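Sign up to the Bralter newsletter for trade and lab news each month. By continuing to use this site you agree to our use of cookies.

Clena compares wrist cameras on soft-finger gripper

Clena has finished the first stage of a comparison between two wrist cameras, the Hevero and the Bright, fitted in turn to the same arm and two-finger gripper. The work started in April and covers 782 grasps on household objects in 6 shape groups, from flat lids to deep bowls.

Both cameras ran at 60 frames per second through the same controller. The fingers, grip force and approach speed were left unchanged between runs. Each camera was recalibrated after every 300 grasps, and the test log records any grasp where the controller lost the object outline before contact.

Most losses came in the last part of the approach, when the lens was closest to the work surface. The Hevero held its outline longer on dark objects. The Bright did better on shiny ones but was slower to settle its exposure when the background was pale.

Clena will repeat the close-range set with a shorter focus distance and a second light mounted to the side of the wrist. The centre of the view is weighted most heavily by the current software, which causes trouble when a pale, blurred surface fills it and the coloured rim and black finger sit out at the right. Grey shadow on that surface can also be read as an object edge, so the next version will mask it before the outline is drawn.
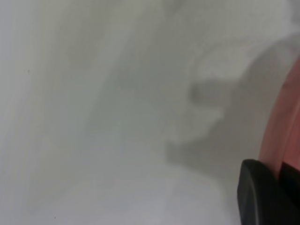
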